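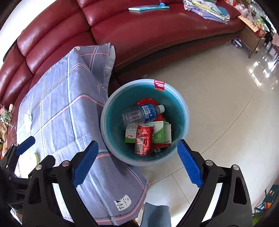 Unit 6: Estimating and Reporting the Wealth of Performers

Course: Entertainment Journalism and the Business of Celebrity
Unit tutor: Mahtab Abbasi
Seminar: Thursday, room as posted on the department board

6.1 Purpose of the unit

Figures for the personal wealth of actors, singers and presenters are among the most widely read items in entertainment publishing. They are also among the least well sourced. Students should leave this unit able to explain how such a figure is normally put together, to judge whether a published figure can be relied upon, and to write a short wealth profile that meets the standard set out in section 6.6.

6.2 Definitions

Net worth is the value of everything a person owns, less everything that person owes. It is a figure for a single moment. Income is money received over a period, usually a year. The two are often confused in headlines, and a profile that gives a fee for one film as though it were net worth will be returned for correction.

Gross fee means the sum agreed in a contract before any deductions. Residuals are further payments made when a programme is repeated, sold abroad or placed on a streaming service. Royalties are payments to the writer, performer or owner of a recording or composition.

6.3 From gross fee to money in hand

A performer seldom keeps the sum reported in the trade press. Commission is paid to an agent and often to a manager, a lawyer may take a share or an hourly fee, and a publicist is usually paid monthly. Tax is then due, sometimes in more than one country. Many performers also work through a company of their own, in which case the fee belongs to the company until it is paid out.

Worked case. The actress in our case file was paid 4,000 pounds an episode for a 20-episode series, the drama Mekholm. Her gross fee was therefore 80,000 pounds. Her agent took ten per cent, leaving 72,000 pounds before tax and other costs. A celebrity site later gave her "earnings from Mekholm" as 80,000 pounds and added the whole amount to its estimate of her wealth. Students should list the errors in that step and bring the list to the seminar.

6.4 Usual sources

Public company records are the most useful starting point where a performer owns a trading company. They show assets and debts at the end of an accounting year, but they may be many months old when they appear.

Property records give a price paid. They do not always show the size of any mortgage – and a house bought with a large loan may add very little to net worth.

Court papers, in particular those from divorce and contract disputes, sometimes contain sworn statements of means. These are strong evidence for the date on which they were made and weak evidence for any other date.

Trade reporting on fees should be treated with care. Representatives may have reason to make a fee sound larger, and studios may have reason to make it sound smaller.

Other wealth sites are not a source. Where several sites give the same round number, it is likely that they have copied one another.

6.5 Case study: the Wavadach figure

The singer who records as Wavadach was listed on several sites with the same fortune for three years running. Vinh Vũ, who gives the guest lecture for this unit, traced the figure to one unsigned post on the fan site Grurkiso. The post had added together the gross takings of a tour and treated the total as the singer's own money. Venue hire, crew wages, transport and the promoter's share had all been left out. His notes are held in the Ackermann reading room and may be consulted but not borrowed.

6.6 Standard for written profiles

Each profile must state the date to which the figure applies, give a range where a single figure cannot be supported, and name the source of every sum. Spouses' assets are to be left out unless jointly held. Home addresses and details of children must not appear.

6.7 Coursework

Submit one profile of no more than 815 words, with a separate source table, by the last teaching day in May. Students who wish to write on a performer under eighteen must speak to the unit tutor first.

Required reading: course reader, from page 169 to the end of the chapter.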